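The dictionary on my phone

My grandmother left me a dictionary, and by dictionary I mean six shoeboxes of index cards in a language I can barely order lunch in. She'd been collecting words from Skescombe since before my mum was born. Harbour words mostly, some swearing, and a whole box on weather.

I wanted it on my phone. So I typed. Every night after work, 15 cards with a cup of tea, into a little app called Foraro that lets you build your own word list and search it from either end. By October I'd reached 355 entries and my favourite was still "shim", which she'd glossed as "the colour of the bay when you've been told bad news".

Then I hit "evitz". No meaning on the card, just the word and a tiny pencilled arrow pointing at nothing. I turned it over. I held it up to the lamp. I organised the whole box again in case the arrow meant the next card along - it didn't, the next card was a kind of knot.

I put the list up for anyone to look at, guest login, no password, and asked for help.

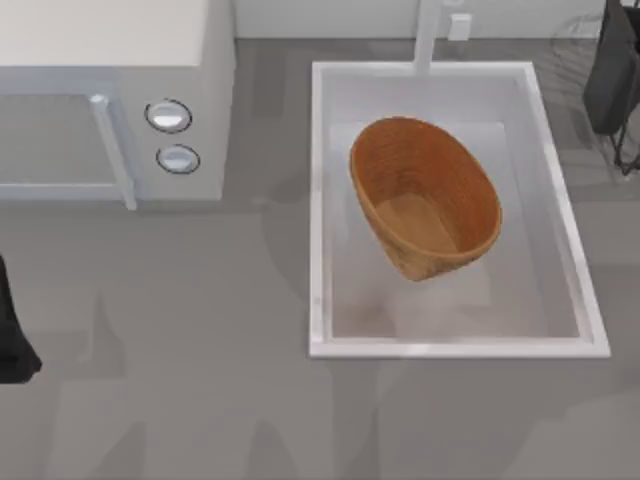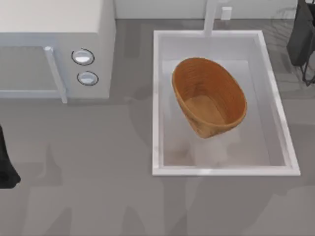
Byung-chul Yeon wrote back on 7/10/24. My aunt used evitz for a word you know perfectly well and can't get out of your mouth, he said, and you should check whether the arrow points left, as it would if she meant to come back to it.

It pointed left.

I made a fresh pot and sat with that card for ages. Then I typed it in, with his aunt's meaning, and put her name beside it as the source once he'd told me how to spell it. Entry 356. The next card was the knot, and Gran's handwriting had gone all cramped around the edges, so I fetched my good glasses and kept going.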